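分类:厨房与工作间 > 省心小抄 > 机械臂上桌的规矩

家里或者工作间里添了一条机械臂,头几天大家都很客气,绕着它走,跟它说早上好。过一阵子就有人把湿抹布搭在它底座上了。下面这些规矩就是从那块湿抹布开始攒的,后来越攒越长,贴在冰箱侧面,又从冰箱侧面贴到了柜门里。我把它们理了一遍,删掉了几条纯粹骂人的,剩下的都还管用。

先说清楚适用范围。我说的是小型的、装在桌边或者桌上的那种臂,末端一个夹爪,干的是拣菜、递东西、把东西从篮子里挪到板上这一类活。工厂里围着栏杆的大家伙有正经的国家标准和国际标准管着,轮不到我多嘴。要是你那台设备是给客人、学员或者员工用的,请去把正经标准买来读,读完再回来看这一页,当消遣。

一、先写一张纸,再通电

每台臂旁边贴一张纸。一张就够,两张就没人看了。纸上写:谁能开它,怎么停它,它今天允许碰什么,它绝对不许碰什么。字要大,大到不戴眼镜的人隔着灶台能看见。

我们最早那张纸是安琪写的(Anqi Tian,她签名喜欢用拼音,我们就随她),条理分明,足足有三页,还带附录。附录后来被拿去垫砂锅了。现在这张只有半页,是在她那三页上拿红笔划剩下的,划的时候她在场,脸色不太好看。

“今天允许碰什么”这一行一定要用铅笔写,或者用能擦的笔。昨天练的是土豆,今天换成鸡蛋,纸上还写着土豆,那这张纸就成了墙纸。

贴的位置也有讲究。贴在急停按钮旁边,视线高度,离水槽远一点。别贴在臂会扫到的地方,我见过有人这么贴,臂第一个动作就把自己的安全须知揭了下来,动作相当利落。

二、急停按钮

买臂的时候多半会配一个。没配就补一个。补之前先查说明书,看它的急停回路怎么接,别自作主张去剪电源线。软件界面上那个红色的大图标不算急停,它是个图标。

按钮放在人站的那一侧,伸手够得着,中间不隔着臂。这一条写出来像废话,可你去看看别人家的桌子,十有八九按钮在臂的另一边,要停它得先从它底下钻过去。

每天第一次通电之后按一下,看它是不是真停。停了,复位,再开工。这套动作做熟了用不了30秒,比等水烧开快得多,所以“没时间”这个借口在我们这里不受理。

按钮上面不许挂围裙,也不许扣碗。要是有人觉得那个红蘑菇头碍眼,想拿个布套套上,请把布套没收。

按完急停之后,别急着复位。先看一眼它停在什么姿势,夹爪里有没有东西,关节有没有往下沉。有的臂断了动力会慢慢垂下来,有的会抱死不动,各家做法不同,你得在夹着一根萝卜的时候弄明白自己家这台是哪一种,别等它夹着玻璃罐的时候再去研究。

三、桌子

桌子要重,要稳,桌腿不要带轮子。带轮子的桌子哪怕锁死了,臂一加速它也会跟着晃,晃来晃去,示教好的位置就全偏了,然后你会怪软件。

臂固定在哪里,就在哪里做记号。桌面上给菜板和篮子也做记号,用可以揭下来的胶带,不要用油性笔。油性笔的记号会在桌上待得比臂久。

在地上也贴一圈,把臂伸直了能够到的范围圈出来,外面再让出一步。臂通电的时候圈里不站人、不放凳子、不放孩子的书包。我们圈里曾经有一盆迷迭香,长得挺好,后来就没有那么好了。

桌沿尽量磨圆或者包边。桌面有缺口、有划痕的地方,别直接放要入口的菜,垫一块板。板子洗干净、擦干、放正,板子底下不要有水,有水它会滑。喜欢在板子底下垫湿布的,把布叠平,四个角不要露出来,夹爪挺爱夹布角的。

四、线

线是这页里我最有话说的一项。机械臂的广告里从来没有线,到了你家,线比臂多。

基本的几条:动的线和不动的线分开走。臂上的线要留够余量,让每个关节转到头都不绷,余量又不能多到垂下来扫菜。用扎带或者魔术贴带子固定,扎带不要勒死,能塞进一根手指的松紧刚刚好。魔术贴比塑料扎带省心,改主意的时候不用剪刀。

插头和转接头不要悬在半空。它们自己有分量,吊久了就往下坠,坠着坠着接触不良,然后某个傍晚臂举着一根茄子停在那里,谁劝也不听。找个小挂钩,或者用一段软管把接头托住,固定在桌腿内侧。

水和线分两边。水槽在左,线就走右。做不到的话,让线走高处,并在进插座之前留一个往下的弯,水珠顺着线滑下来会从弯底滴走,进不了插座。插线板不放地上,挂在墙上或者桌腿上部。我们用的是 Arkthorpe 的壁挂插排,丑得很有诚意,不过每个口都有盖子。

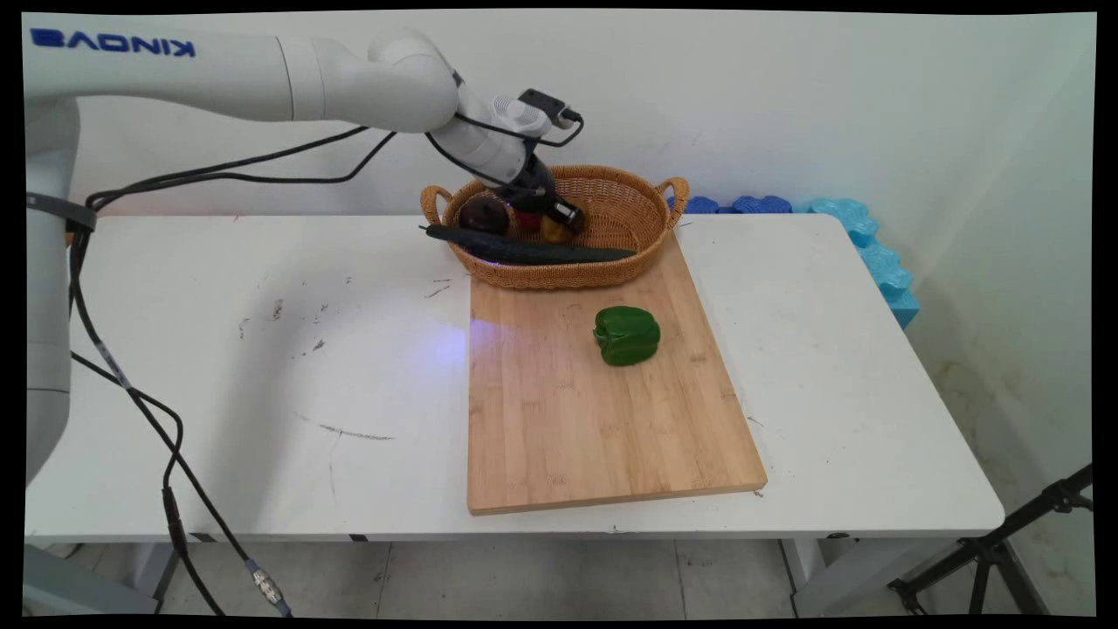 走线检查,我主张在每次开工前做,手摸一遍,眼睛看一遍,顺序固定:先底座,再臂身,再夹爪,最后看落到地上的那一截。底座那里看的是带子松没松,一大把黑线全靠那一条深灰色的带子拢在白色立柱上,带子要是松了,上面哪怕只滑下来一点,下面就多出一大圈。再看越过桌子前沿往下垂的那几根,这几根正好在人站着干活的那一侧,围裙带子、裤兜、毛衣袖口都能勾到它,我的建议是把它们往后收,从桌子后沿下去,或者在桌沿下面加个线槽。腕部摄像头后面那一小圈细黑线也归这一步管:手动把腕关节慢慢转到两头,看那个圈会不会碰到篮子的提手。编织篮子的提手弯成一圈,天生就是用来挂东西的,它分不清你挂的是胳膊还是电缆。

篮子这件事再补几句。换个没有提手的浅筐,上面那一步就省了一半,我知道编织篮好看。非要用,就把提手的方向固定下来,每次都一样,并且把臂下去之前的那个等待点抬高,高过提手最高的地方,再垂直往下走。斜着插进去省不了多少时间,倒是很会钓篮子。

五、速度

新任务第一遍一律慢速。我们的上限是每秒100毫米,看着能让人打瞌睡,打瞌睡就对了,说明你来得及伸手按按钮。走通几遍、没有怪动作,再一档一档往上加,加到够用为止。够用的意思是晚饭能按时吃上,跟隔壁比赛不在此列。

人要靠近的时候降速,人要伸手进去的时候停。“它有碰撞检测”这句话我听过很多次,说的人多半没有让自己的手背检测过。碰撞检测是给意外准备的,别拿它当日常的刹车。

晚上九点以后不试新动作。这条没有技术依据,是邻里关系方面的规定。

六、夹爪和吃的东西

夹爪不是餐具。出厂的那些指尖多半没说能直接碰入口的食物,去翻说明书,没写就当不能。整只的、带皮的、之后还要洗要削的菜,问题不大,夹完统统再洗一遍。切好的、煮熟的、马上要进嘴的,不让它直接碰。

要碰,就给指尖套个能拆洗的套子,材料要标明可接触食品。我们试过好几种,现在用 Cunero 的软指套,套上去的时候会发出一种很不体面的声音,除此之外没什么可抱怨的。套子每次用完摘下来洗,晾干,别套着过夜。生肉用的套子和蔬菜用的套子分颜色,这跟菜板分颜色是一个道理,厨房里的人都懂,只有写程序的人需要提醒。

至于生肉,我们家的规矩是臂不碰。麻烦在清洁上:夹爪有缝,有螺丝,有弹簧,肉汁很乐意往里面去住。

润滑油也要查。关节漏油不常见,可篮子就在关节底下,每个月拿白纸巾沿着接缝擦一圈,纸巾上有颜色就停用,找人修。擦臂用拧干的布,不要喷水,不要喷那种带柠檬味的万能清洁剂。Ernő Hajdu 用那种清洁剂擦过一次摄像头镜片,之后臂看什么都像隔着浴室门,抓了一下午的空气。

力度从小往大调。番茄、熟桃、牛油果,先用一个你舍得捏烂的来试。彩椒看着结实,其实是空心的,捏重了表面不见得有裂,过一夜才塌下去。黄瓜又长又滑,要夹在靠近重心的地方,夹头夹尾它都会转,转起来横扫一片。茄子皮亮,灯一照反光厉害,摄像头容易认偏,把灯挪一挪比改代码快。

七、一次摆多少

少摆。菜和菜之间留出夹爪张开的宽度,再多一点。把篮子堆成小山拍照好看,臂下去就是刨土。

目标放在够得着又不靠边的地方。靠桌边的东西,夹歪了就下地,下了地有人会下意识伸手去接,这个反应比什么都危险。所以我们另有一条:掉了就让它掉。先停臂,再捡。掉的是西瓜也一样。

篮子旁边不放杂物。手机、杯子、钥匙、别人的眼镜,通通拿走。有一回视觉程序很有把握地把一串钥匙认成了豆角,把握之大,令人动容。

八、刀

臂通电的时候,它够得到的范围里没有刀。剪刀、刨丝器、开罐器也算刀。

让臂拿刀这件事,总有人想试,试的理由总是“很酷”。我们的规定是不试。想看切菜,自己切,你的手便宜又好用,请继续保持它的完整。真要做这类课题,那得有围栏、有联锁、有正经的风险评估,还要有一个不怕得罪你的人来审,这些已经不归家务小抄管了。

菜板倒是可以留着。菜由臂放到板上,臂回到待机位,停,人再拿刀上前。顺序颠倒就算违规,谁违规谁洗锅。

九、谁在管它

同一时间只有一个人是操作的人。其余的都叫旁观者,旁观者可以发表意见,不可以碰平板。操作的人要离开,哪怕去接个快递,也要停臂,并且大声说一句“停了”。交接的时候对方也要回一句“我接了”。听上去像在演潜水艇电影,演两天就习惯了。

Philomena Ofori 建议过在操作的人身上戴个东西做标记,最后选的是一只厨师帽。帽子在谁头上,臂归谁管。帽子不在任何人头上,臂就不许通电。这条执行得意外地好,可能和那顶帽子实在难看、没人愿意多戴有关。

小孩和猫按同一条处理:臂通电的时候不在圈里。猫不服从胶带,所以关门。

头发扎起来,长项链摘掉,围裙带子系到背后,袖子挽上去。手套要戴就戴合手的,松松垮垮的洗碗手套不行,指头那一截空的最容易被夹住。

十、本子

备一个本子,纸的。开工写一行:谁、干什么、按钮试过没有。出了岔子写两行:它做了什么,你做了什么。别写“机器抽风”,这四个字在我们旧本子上出现得太多,事后一条都查不出原因。

差一点出事也要记。夹爪擦着手指过去了,没碰到,记。篮子差一点被拖下桌,记。本子上光有好消息的那几页,多半是大家懒得写。

改了什么参数也写进去,改之前的值一并写上。Aslı Değirmenci 写得最好,她会在旁边画个小图,箭头标明从哪里偏到哪里。我写得最差,有一页只有一个酱油印,至今无人能解。

每个月翻一遍,挑出重复出现的,改到那张半页的纸上。改纸要大家都知道,不能半夜偷偷改。

十一、收工

顺序是这样:夹爪松开,里面不留东西;臂回到收起的姿势;断电;摘指套;擦臂;收菜;擦桌;看一眼地上有没有水;写本子。急停按下去过夜也行,第二天早上记得先想起这件事,再打电话给售后。我们打过。Ouellet 的售后很有涵养,在电话里只停顿了一下,就请我把红色按钮拧一拧。

篮子不留在桌上过夜,菜更不留。

盖不盖罩子看你那里油烟大不大。油烟大就盖,布罩比塑料罩好,闷着的塑料罩里面会结水。盖之前确认断电了,我不想描述一条蒙着床单自己动起来的机械臂在昏暗的厨房里是什么效果。

十二、花钱的地方

有人来信问,这些规矩要花多少钱。胶带、魔术贴、本子、铅笔,几乎不花钱。壁挂插排和线槽贵一点。最大的一笔是桌子,我们那张加重的工作台花了大约2,599,当时心疼得厉害,现在觉得比我买过的任何一口锅都值,那口据说能传给孙辈的也包括在内。

指套要算消耗品。硅胶的用久了会发黏,发黏就换,别心存侥幸。

不要省的是急停,也不要省那个能把接头托住的小挂钩。可以省的是各种带灯的装饰,臂不需要氛围。

十三、几个常被问到的

可不可以一边放它自己跑,一边去看电视?不可以。看电视的距离超过2米,我们就当你不在。

断网了它会怎样?自己试。挑个夹爪空着的时候,把网线拔了,看它是停、是继续走完,还是原地发呆。结果写进本子,抄到纸上。

能不能借给朋友办聚会用?借臂可以,帽子、纸、本子、地上那圈胶带得一起借走。Normand Cormier 来借的时候只想要臂,听完清单改借了烤架。

新来的人要学多久才能戴帽子?我们看的是表现:能不看纸把停机、交接、收工三样说对,做对,再在旁边看别人开一次完整的。有人一个上午就行,有人要拖到五月。Lesis 那边的共用厨房也抄了我们这一套,他们加了笔试,据说题目里有迷迭香。

臂老是抓偏,该先查什么?先查桌上的胶带记号,看板子和篮子有没有挪过。再查灯。再查镜片干不干净。然后才轮到程序。按这个顺序查能省下不少和家里写程序的那位吵架的时间。

湿抹布到底能不能搭在底座上?不能。挂钩在水槽左边,一直都在。

标签:机械臂、厨房安全、走线、夹爪清洁、共用厨房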